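Review: Tikeo two-arm recording cell

Posted 2019-01-27

We bought the Tikeo cell to gather demonstrations for a policy that handles small everyday items. It replaced a bench we had put together ourselves, with arms from two makers and a lot of tape. This review covers setup, recording and the export tool. It does not cover training, which we do on our own machines.

Setup

The cell arrives flat and the arms come already calibrated. Bolting the rail and fitting the arms took one morning. The walls are panels, and we chose the blue printed set over plain white. The manual says patterned walls help with camera alignment. I could not measure a difference, but they do give each view something fixed to line up against.

Cable routing is the weakest part of the hardware. The clips supplied are too few, and a cable that sags can catch when the wrist turns through its full range. We added our own ties.

Recording

An operator drives both arms from a pair of hand controllers. Each run is saved with joint positions, gripper openings and all camera streams under one clock. Start and stop are on a foot pedal, and a second tap marks the run as failed. Failed runs are kept in a separate folder, a choice I agree with.

Our first task set uses items with lids, clasps and clips. We recorded 246 runs and kept 198 after checking. Most of the rejects were operator error – usually a grip taken too close to an edge.
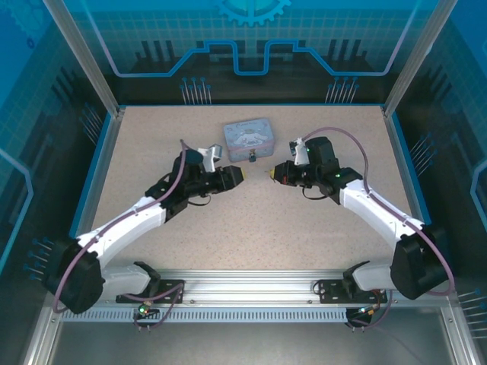 Fixed view and wrist view from the same session.

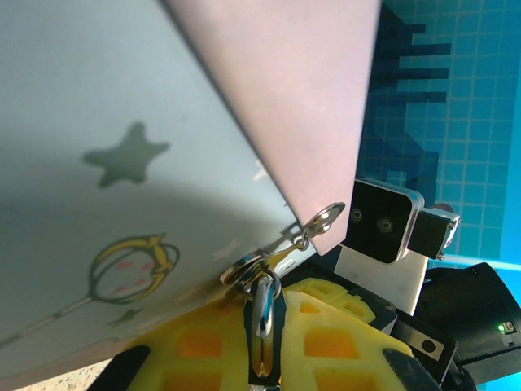 Can the wrist cameras be used without the fixed one?

The recorder allows it, but we would keep the fixed view. Wrist streams are good for the last part of a grasp and poor at showing where the other arm is. Our test policy, trained on wrist views alone, reached for the item late and often from the wrong side.

Export and labels

The export tool writes to its own format and to the Sakley one. The Sakley export is the one to use. The other drops the failure mark without warning, and support confirmed this is a known fault. Labels are free text, so agree on wording before you begin. We had three spellings of "carabiner" by April and had to clean them by hand.

Storage adds up. A run takes up to 15 minutes to copy over the supplied link if every stream is kept at full size. Imrie's network card cut that a good deal and fits the spare slot.

Compared with the Gosulov bench

The Gosulov bench has more reach and a better controller. Its clock drifts between cameras, though, and we lost a week of work to that. For small items on a table I would take the Tikeo cell. For anything wider than the rail, the Gosulov is still the better buy.

Fingertips are sold in pairs and wear at the tip. Order spares with the cell.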